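Ticket: Pevthorpe league scoring, lanes dropping frames
Status: open, waiting on Baltow
Priority: high (college signing weekend coming up)

2:10 pm. Lane pair by the snack bar loses the 10th frame again. Bowler throws, pins fall, score stays blank. Restarted Droltico console, fine for 2 games then same thing.

Cleared score cache, it had 4,000 old entries in it. No change. Swapped the cable at the pinsetter end, no chnage.

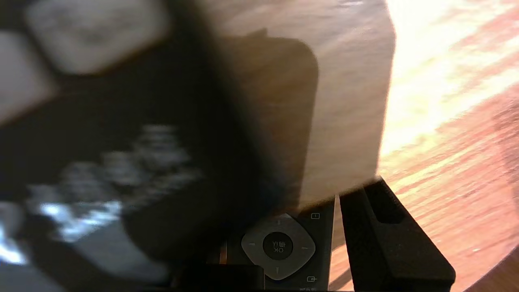 Gripper finger, motion blur

3:40 pm. Log shows 1,170 timeouts since April, nearly all on 10th frame fill balls. Timeout was set to 90, dont know who set it. Put back to default, ran a test game, frame scored ok. One game only tho.

Still need: Baltow to confirm default is right for league mode. Team scores by hand till then.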